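Clurura open day, quick notes before I forget. Table clearing demo, two arms. Went fine till the left one stopped dead mid-reach – joint fault, Flynn Trevaskis said, third that week. Red button, everyone back behind the line, almost 30 minutes wait. No barrier on our side tho, wich I did mention. Sigrun Wallin wrote it down. Restarted at half speed. Back in August maybe.

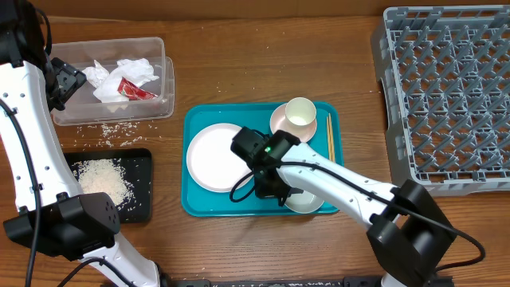 Clearing table at Clurura, both arms over the dishes and rice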